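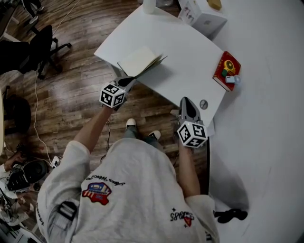
Photo: Nabila Mansour

retby_nabila
Page turning with the handheld grippers, November set. I have 80 demos of getting the jaw tip under the edge of an open notebook and lifting. The policy picks up two or three sheets most of the time. Same table height for all of them. More demos, or different ones?

undetti
Different ones. If every demo comes in from the same side it learns that side. Turn the notebook, move your chair, do 30 more and retrain before you decide.

Soliman_92
I'd drop the handhelds for this and teleoperate the real arm. With the grippers in your hands you feel the paper and correct for it, and none of that gets recorded.

undetti
You don't feel much through the remote either. We tried both at Ilamov and the teleop demos were slower and full of pauses. The policy copied the pauses.

Soliman_92
Pauses can be trimmed. A wrist motion the arm can't make can't be fixed later.

retby_nabila
I did replay some on the arm and 2 of them hit a joint limit, both left hand. Keeping the handhelds for now.

m_abouzeid
Check your marker cubes too. If you roll the wrist far enough to hide the faces, tracking jumps and you get a bad lift in the data. Throw those out first.

retby_nabila
Will go through them tonight. Does anyone have a script that flags the jumps?

m_abouzeid
Sent you mine. Set the threshold low.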